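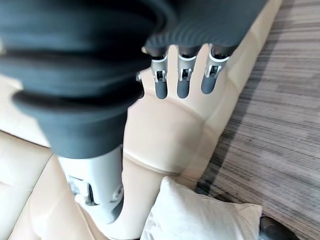 Hurthorpe Residence Services, Furnishings Review Office

Product review: Clindel three-seat leather sofa, beige
Reviewed by Lilian Mohamedi. Posted Jul 30, 2026.

The Furnishings Review Office evaluates seating proposed for purchase in the shared lounges at Hurthorpe. The Clindel sofa was submitted for review in January and was placed in the second-floor lounge of the Chege building, where residents and staff used it under ordinary conditions. Findings are set out under the headings used in all of our seating reviews.

Delivery and assembly
The sofa arrived in two cartons. The legs and the back panel are attached by the buyer with the hex key supplied. Two members of staff completed the work in 20 minutes. The printed instructions are clear, although the diagram for the rear left leg shows the bracket reversed.

Leather
The beige leather is evenly dyed and has a light protective finish. Beige is a demanding color for a shared lounge, and the office had some reservations on this point before the trial. Transfer from dark denim was noted on the front edge of the seat and was removed with a damp cloth and the maker's cleaner. A ballpoint mark on the right arm was reduced but is still faintly present. Buyers who expect heavy use by students should request the darker option.

Comfort
The seat is firm. Residents under average height reported that the depth left their feet short of the floor, and a lumbar cushion is advised for them. The arms are low enough to serve as a headrest. Opinion on the firmness was divided, with older visitors generally in favor of it.

Durability
The seams on the seat and arms held throughout the trial. Slight creasing developed at the center of the seat and is normal for leather of this weight. The frame developed a creak in the back rail, which stopped when the bolts were tightened.

Cost
The purchase price was $3931, against a lounge allowance of $4000. Delivery was charged separately at $282, so the total exceeds the allowance and requires written approval. The Firkura model reviewed previously costs less but has bonded leather on the back and sides.

Recommendation
Approved for staff lounges and reception areas. Approved for resident lounges in the darker color only. The bolts are to be checked one month after assembly.

Requests for the full inspection sheet should be sent to Halima Mabula at the Furnishings Review Office. Please include the building name and the number of seats required.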